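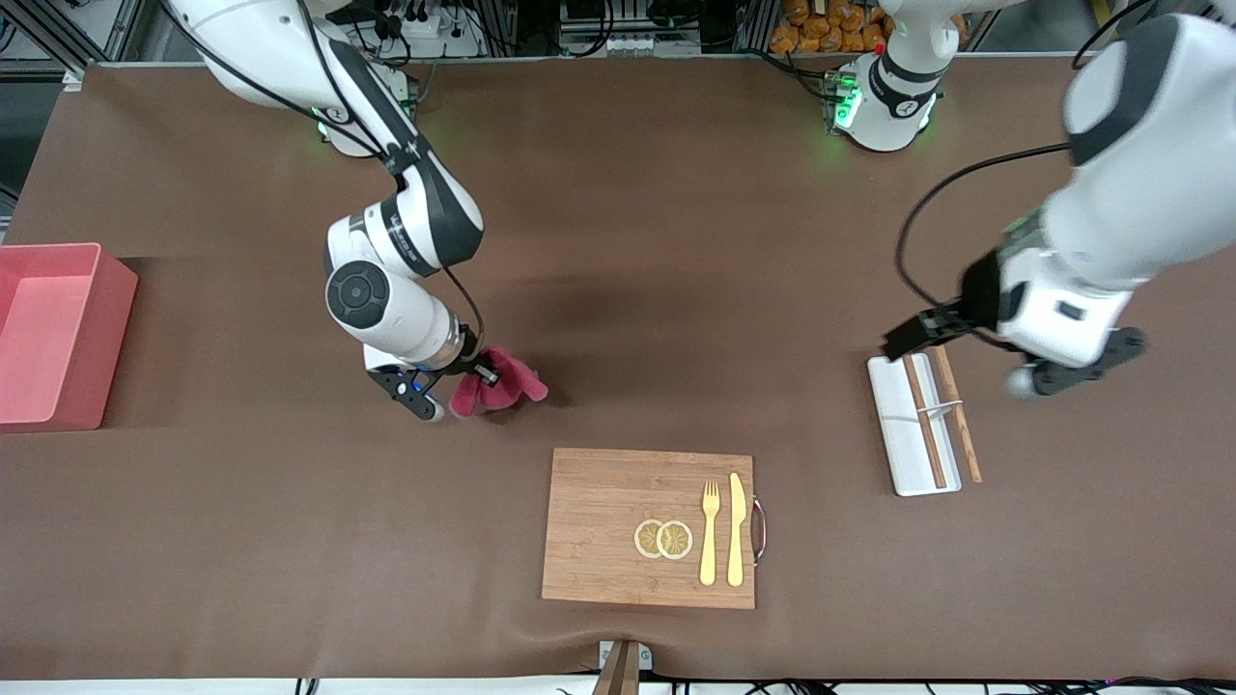
# Closstead opens its table-setting workshop this September

I'm Wakana Maruyama, and I've been fussing over other people's tables for long enough that my friends suggested I charge for it. So I'm very happy (and a bit nervous!) to announce that Closstead, my little home-goods studio, is opening its doors for evening workshops this September.

The idea is simple. You come in at 7, you sit down with a plain table and a few ordinary things, and you play. A red-pink towel, a white tray, a pair of wooden chopsticks, a bamboo cutting board with a metal handle, two dried lemon slices. I love that lemon! It's pale yellow with those little segments, and on striped bamboo it looks like you went to far more trouble than you did.

We'll start with cloth, which most people iron and fold to death. I like mine crumpled. Then we move on to trays and boards, what goes on them and how much table to leave bare around them. I lean toward a brown tabletop with plenty of it showing, but my business partner at Nishimura, the shop next door, would fill every inch, and you'll hear both sides of that argument whether you want to or not.

Each evening runs 2 hours and there's room for some 50 people over the month, in small groups. A place is $80, tea included, and you take home a set of dried citrus to use however you like. No experience needed, and please don't buy anything beforehand. If you have a board or a tray at home that you never know what to do with, bring it along and we'll find it a job.

Boards and trays from our new Sondov line will be on the shelves all month too, and anyone who comes to a workshop can have first pick before we open to the street.

**Bookings and press:** ask for Wakana at the Closstead front desk, mornings are best. Writers who'd like to sit in on an evening are welcome, just let me know so I can put out another chair.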